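Notes from the Kokano Open Day

Kokano opened its workshop to the public in March, and I took the tour with my arms folded. I have been to enough of these to know the pattern. There is a sign-in sheet, a plate of cookies, a short talk about the future of housework, and then a robot does something my niece could do at age two. Still, members have been asking whether any of this is close to being useful, so I went to look.

The talk came first and ran long. The presenter told us the company's training system, Vestulico, had been fed 3842 practice runs. I asked how many of those went well and was told that was "a complicated question." It did not seem that complicated to me. There was also a slide about a future product called Clorby, which will supposedly tidy a whole kitchen. It has no price and no date, and I would not clear any space for it yet.

After that we went through to the table. The arm works over a white tabletop with a toy kitchen spread out on it: a colander, a mug, a cup, a strawberry, a banana, a ketchup bottle on a plate. A black toaster oven stands at the arm's side of the table. The pieces are toys, mostly, and toys are forgiving. I would like to see the same job with a real ripe banana and somebody's good china.

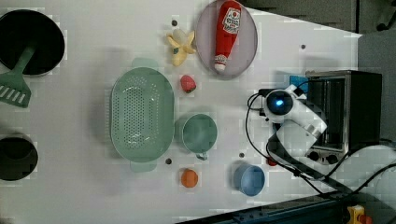 What the arm did

The run I watched was a simple pick-up-and-put-down job. It took the arm three tries to get hold of the mug, with long pauses in between while the rest of us shifted from foot to foot. When it did get a grip, the room clapped. I clapped too, a little, out of manners.

I asked what happens if you move things around while it is working. The answer was that they would rather we didn't. Fair enough for an open day, but kitchens get moved around all the time, and mine has a dog in it.

To be fair to them, the close-up view was worth the trip. The gripper has two fingers, one of them with a reddish-brown pad near the tip, and seeing the table from down at that level made me a bit more patient with the thing.

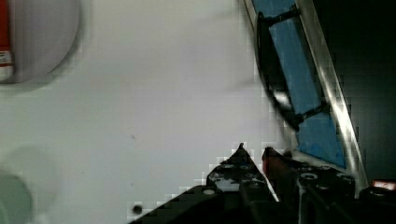 I can find a mug by feel at six in the morning, and I had never thought of that as a skill. The presenter was good on this point, much better than on the slides, and admitted that lining up the fingers is where most of the bad runs go wrong.

The workshop is on the Oberholzer site, up a flight of stairs, with poor parking. Kokano says 200 people have put their names down for the next open day. If you go, skip the talk, head for the table, and ask to see a run from start to finish with no restarts. I asked for one and got a brochure.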